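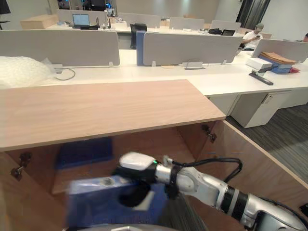
Fig. 1. A blue box and the inside of a wooden cabinet.

Unit 5: The Celebrity Profile Page as a Text Type

Reading for this unit: course reader, section 8, and the two Pleretti profiles handed out in class.

5.1 Scope

The celebrity profile page is a short web text that gathers facts and claims about one well-known person. It is distinct from the interview, the obituary and the news item, although it borrows from all of them. Its usual headings are early life, career, relationships, appearance, earnings and social media. The order varies little between sites. Pages of this kind are found by search, so the headings tend to copy the wording of search queries ("age", "height", "husband", "net worth").

For this unit we use the Magesa corpus, which holds 2,001 profile pages in English. Each page was saved once, in November, and was not updated afterwards. Later corrections made by the sites are therefore missing from the corpus.

5.2 Sources and how they are marked

Claims in a profile page fall into four classes.

(a) Sourced and linked. The page names a source and links to it.
(b) Sourced without a link. The page names a source ("she told a magazine") but the reader cannot reach it.
(c) Attributed to an unnamed group ("fans noticed", "insiders say").
(d) Bare. The claim stands alone, as though generally known.

In the Magesa corpus, 1,489 pages have at least one claim of class (c), and 564 have no claim of class (a) at all. The two groups overlap. Class (d) is the hardest to code, as a date of birth and a rumoured engagement may be written in the same flat form. Coders should mark both as (d) and record the topic separately.

5.3 The question headline

Many profile headlines are questions: "Is the singer married?", "Did the actor have surgery?" A question makes no claim in the strict sense, but it does place an idea before the reader. Temba (course reader, section 8) separates three cases: the question is answered in the body, the question is answered with "not known", and the question is dropped. In the third case the body text moves to a different topic, often career history, and never returns to the headline.

When coding, read the whole page before assigning a case. Answers are sometimes placed in the last paragraph, below the list of social media accounts.

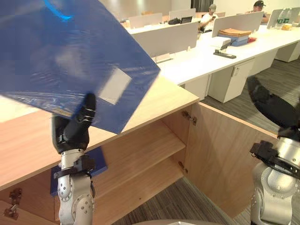 Olga Salgado

5.4 Net worth figures

A net worth figure is an estimate of what a person owns, less what they owe. Few of the inputs are public. Property sales may be on record; fees for films, tours and advertising mostly are not, and debts almost never are. A single round figure on a profile page should be treated as class (d) unless the page shows its working.

Two further problems arise. First, figures are copied between sites, so agreement between five pages may go back to one guess. Second, annual income and total wealth are often confused. The Gollik profile in the class handout does this in its second paragraph, where yearly earnings are carried over into the net worth line without change.

Students should note the wording around the figure. "Is estimated at", "is believed to be" and "reportedly" all hedge the amount, but none of them says who made the estimate.

5.5 Appearance and surgery claims

Such claims usually rest on the comparison of two photographs. Differences in lens, lighting, make-up, age and retouching are seldom discussed. Where the person has spoken on the subject, the statement should be quoted in full, with its date. Where the person has not, the page has no evidence of the kind it implies. Legal aspects are left to unit 7.

5.6 Task

Choose one page from the Ilside sub-corpus and code every claim by class and topic. Then rewrite the relationships section using class (a) and (b) claims only. If nothing is left, say so on the sheet and choose a second page.

Work in pairs. One person codes, the other checks, and disagreements are listed at the foot of the sheet with both codes kept. Do not settle them by discussion before handing in.

Sheets go to Mahmoud Ait Brahim (group A) or Gyu-bin Wi (group B) before the next seminar.

5.7 Terms

Profile page, query heading, bare claim, unnamed group, dropped question, circular sourcing.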